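Le registre des concessions

Nouvelle

L'office municipal des archives de Plirik ouvrait ses guichets à 8 heures et les fermait à midi. En dehors de cette plage, les demandes devaient être déposées par écrit, en double exemplaire, dans la boîte prévue à cet effet sous l'escalier B. Sidra Arain connaissait cette disposition pour l'avoir rédigée elle-même, au cours de sa deuxième année de service.

Au mois de juillet, elle reçut une requête qui ne relevait d'aucune catégorie. Le demandeur, un certain Ehlers, sollicitait la communication de l'acte numéro 883, relatif à une concession perpétuelle accordée sur la rive de la Skella. Il joignait à sa lettre une photocopie pâle, un timbre fiscal et la mention suivante, portée à l'encre violette : « Mon père assurait que la rivière nous appartenait pendant 50 pas. »

Le règlement distinguait les terrains bâtis, les terrains nus et les chemins. Il ne disait rien des rivières. Sidra Arain consulta le répertoire général, puis le répertoire des exceptions, et constata que la série passait du numéro 882 au numéro 884 sans observation du greffier. Elle consigna l'anomalie sur une fiche bleue et informa sa hiérarchie par la voie ordinaire.

La réponse lui parvint 7 jours plus tard. Il convenait, écrivait le directeur, de considérer l'acte comme inexistant et d'en aviser l'intéressé avec les formules d'usage. Elle prépara le courrier. Elle ne le signa pas. 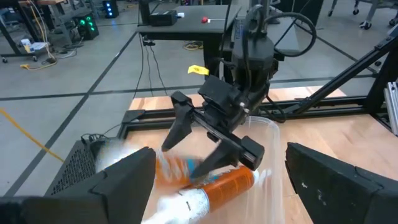
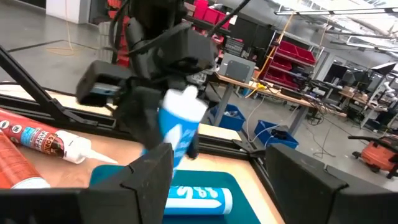
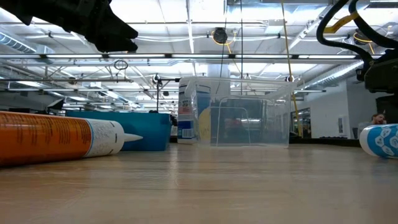
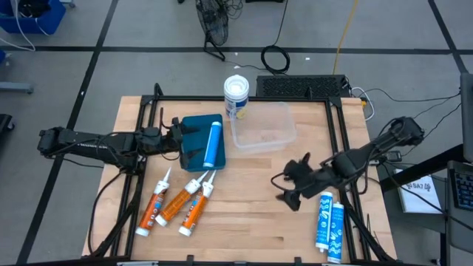
Le lendemain, avant l'ouverture, elle descendit au dépôt inférieur, où l'on conservait les liasses de l'ancienne société Adico, liquidée avant sa naissance. Cette société avait tenu pour le compte de la commune le bornage des berges. Ses papiers, près de 2000 pièces, n'avaient jamais été versés au répertoire, faute d'un arrêté qui en fixât le classement. Ils reposaient dans l'ordre où on les avait descendus.

L'acte 883 se trouvait dans une chemise grise, entre un relevé de crues et une facture de chaînes d'arpenteur. Il tenait sur une page. La commune y concédait à la famille Ehlers, à titre perpétuel et sans redevance, « l'usage du bruit de l'eau, depuis le gué jusqu'au deuxième saule, à charge pour elle de n'en rien détourner ». Suivaient trois signatures et un cachet parfaitement régulier.

Sidra Arain relut le document debout, sous la lampe. Elle vérifia la date, la qualité des signataires, la conformité du cachet. Aucune cause de nullité n'apparaissait. Elle remonta la chemise à son bureau, ouvrit le répertoire général et inscrivit la pièce à la place qui lui revenait, d'une écriture un peu plus serrée que celle des lignes voisines.

La copie certifiée fut remise à M. Ehlers au guichet 2, contre émargement. C'était un homme âgé, vêtu avec soin, qui lut la page sans s'asseoir. Il demanda si la concession pouvait être transmise. Elle lui répondit que le caractère perpétuel l'impliquait, sous réserve d'une déclaration des héritiers.

- Je n'en ai pas, dit-il. Peut-on désigner un tiers ?

Elle dut chercher. L'article existait, à la fin du titre consacré aux servitudes - il n'avait pas été appliqué depuis longtemps. Elle lui tendit le formulaire correspondant et un stylo. Il remplit les premières lignes avec lenteur, puis s'arrêta devant la case du bénéficiaire et leva les yeux vers la plaque posée sur le comptoir.

- Arain, lut-il. Avec un seul r ?

Il était midi moins cinq. Derrière lui, la salle d'attente s'était vidée, et par la fenêtre restée ouverte on entendait, assez loin, la Skella passer sur les pierres du gué.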